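Grapple saw or brush cutter for a steep roadside bank?

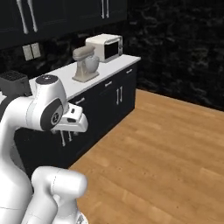
Hermenegildo Robles
Asked May 6, 2024

I look after 300 yards of bank along the lane between Bildale and the old Prutura quarry. It's mostly ash and hazel, with a few dead elms leaning toward the road. Most stems are under 12 inches. The slope is too steep for a tractor, so I plan to rent an excavator with an attachment and reach up from the lane.

The rental yard has a grapple saw and a rotary brush cutter. I can only afford one of them. I want to keep the straight lengths for firewood and chip the rest. Which should I get?

Boris Zelenák

Grapple saw. A brush cutter will shred your firewood, and you don't want it throwing chunks across a road. The saw holds the stem while it cuts, so you can swing the piece around and lay it down where you want it. Take dead elm in short sections from the top because it snaps without much warning.

Ask the yard for the weight of the head and check it against the machine's lift chart at full reach. Ours came with the paperwork for a different head, so look at the plate too. You may also need a permit to close the lane.

Mahmoud Hajji

I used a brush cutter on hazel near Nadar and it was fine. Cheaper too. Wouldn't use it on the elms.

Sudheer Varma

Agree with Boris on the saw. Check for nests before you start. If you're cutting in May there will probably be some, and I would leave the hazel until fall. The dead elms are a separate matter if they could reach the road.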